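Workshop notebook, Records and Bindery Section, Naldale
September, entry 3
Kept by E. Sotomayor

**Subject:** Adhesive trials for the repair of detached text blocks, continued

Work on the Villanueva deposit resumed this morning at 8:40. The deposit consists of 121 bound volumes of parish and municipal registers, most of them rebound once in the last century with an animal glue that has since become brittle. The purpose of the present trials is to settle on one adhesive mixture for the spine linings before treatment of the full deposit begins. Entries 1 and 2 cover the selection of sample volumes and the preparation of the test strips.

**Materials**

Wheat starch paste was prepared by L. Quintero according to the section's standard method: one part starch to four parts deionized water by volume, soaked overnight, cooked over a water bath with constant stirring, and passed through the horsehair strainer twice. The first batch was rejected. It had been taken off the heat too early and was still cloudy after cooling. The second batch was translucent and held its shape on the brush.

The methyl cellulose was mixed from the Hovosus stock, lot opened in the spring. The container had been left with its lid loose and there was some caking near the rim. The caked material was discarded and the remainder dissolved without lumps. The lid should be checked at the end of each day.

Three mixtures are under test:

- Mixture A: starch paste only, thinned to the consistency of light cream
- Mixture B: equal parts starch paste and methyl cellulose
- Mixture C: one part starch paste to three parts methyl cellulose

**Procedure**

Strips of medium-weight kozo paper were cut with the grain, 50 mm wide and 200 mm long. Each strip was pasted to a strip of discarded text paper from the same period as the registers, placed between polyester web and blotter, and left under a glass plate with a brass weight. Blotters were changed after fifteen minutes and again after one hour. C. Escobar kept the timing sheet, which is filed in the back pocket of this notebook.

The relative humidity in the workroom rose during the morning when the loading door was opened for the Rarton delivery. It returned to its usual level before noon. The strips pasted during that interval are marked with a pencil dot at the lower left corner and should be read separately from the rest.

**Observations**

Mixture A produced the strongest bond and the most visible cockling. The text paper drew in noticeably along the long edge, and two of the strips did not lie flat after the second change of blotters. On a spine this would be partly restrained by the sewing, but the behavior is still undesirable for the thinner municipal registers.

Mixture B dried with little distortion. The bond held when the strip was flexed over a bone folder. When it was peeled by hand, the kozo fibers separated before the text paper did, and this is the result the section looks for. F. Sepúlveda repeated the peel on a second strip and obtained the same result.

Mixture C lay perfectly flat. The bond was weak at both ends of the strip, and one end lifted without any force being applied. It remains useful for softening the old glue ahead of mechanical removal, and it will be kept in stock for that purpose.

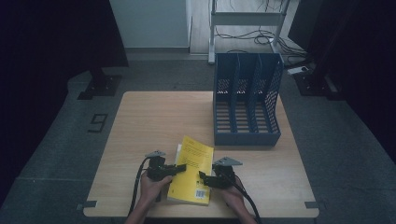
The question of flexibility was discussed at some length after the midday break. F. Sepúlveda is of the opinion that the peel test tells us too little about a volume that will be opened and closed by readers, and he proposed that each mixture be tried on a complete spine. L. Quintero agreed in principle but noted that the section has few discards of suitable thickness and that they should not all be used in one week. It was decided that Mixtures A and B would each be tried on one discard. Mixture C will not go forward to this stage.

The two discards were prepared in the afternoon. Both had hollow backs, which were lifted with a thin spatula. The old glue was softened with a poultice of methyl cellulose applied for twenty minutes and then scraped away in short strokes toward the tail. The first spine came clean in a single application. The second required another poultice, and some glue remains in the valleys between the sections. I have left it there. Further scraping would have risked the sewing thread, which is already worn at the kettle stitch.

Linings were applied at 3:15. Each spine received one layer of kozo, brushed down with a stiff pounce brush, and the volumes were placed in the finishing press between waxed boards. The press for the second volume slipped slightly on first closing and was reset. There may be a faint diagonal line in the lining as a result. It should not be mistaken for a fault in the adhesive.

**Correction to entry 2**

The grain direction of the text paper samples was recorded in entry 2 as running across the strip. B. Benítez checked the remaining offcuts with a damp swab and found that it runs along the length. The entry has been amended in ink and initialed. The cockling reported for Mixture A should be read with this in mind, as both papers were in fact expanding in the same direction.

**Matters outstanding**

- Open the press tomorrow morning, no earlier than 9:00, and record the condition of both spines before any handling.
- Obtain pH readings for Mixture B. The strips in the current packet are past their date and a new packet has been requested.
- Write to the Villanueva office concerning the registers with stamped leather labels. Their instructions do not state whether labels are to be retained on the new spines or stored separately.
- Label the jar of Mixture C. It is at present identified only by its position on the shelf.
- Return the brass weights borrowed from the map room.

Remaining starch paste was covered with a film of water and placed in the refrigerator at 4:50. It should be strained again before use and discarded if there is any odor or discoloration.

E. S.

*Added later, L. Q.:* Jar of Mixture C now labeled. Map room weights returned, with the exception of the smallest, which is still on the pH samples.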